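Contributor FAQ: Kernstead kitchen task set

Last updated 14 Oct 2024. Maintained by Telma Ulloa. Questions about accounts and logins go to the Arruda help page instead.

What are we collecting?
Short demonstrations of kitchen tasks, recorded in simulation by people steering a robot arm. The Prelden team uses them to train a policy that picks its next move from camera images.

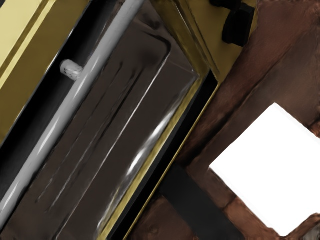
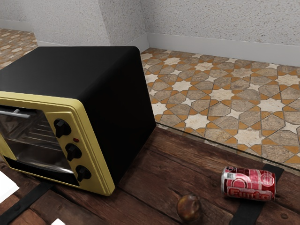

Two rendered views from the simulated kitchen

How long should one demonstration be?
Most run under 22 seconds. The recorder stops on its own at 500 steps, and anything that reaches the limit is saved as incomplete. If you are close to finishing when it stops, reset and record a new one.

Do I need robot experience?
No. There is a practice mode with the same controls, and nothing you do there is saved. Spend as long in it as you like.

What if I miss a grasp?
Keep going if you can recover in one or two tries. We want some recoveries in the set. If the object falls on the floor, press Discard and start over.

Should I always take the same path?
Please don't. Come in from different sides and vary your speed a little. Josefina Troncoso checks each batch for near-copies and sends them back.

Why does the layout change after every reset?
Object positions, surface textures and camera placement are drawn again each time. A model trained on one fixed layout tends to learn the layout and then fails when something moves.

How many demonstrations do you have?
1,698 accepted so far. Another 359 are waiting for review.

Who decides what is accepted?
A script checks the end state first – for a door task, whether the door reached the target angle. A reviewer then watches the replay. Jerky motion is fine, but long pauses are trimmed.

Can I delete something I submitted?
Yes, until it has been reviewed. Open your list in Plavero, select the recording and choose Withdraw. After review, write to Telma with the recording number.

When does collection close?
At the end of December. Recordings still in the review queue at that point will be checked as usual.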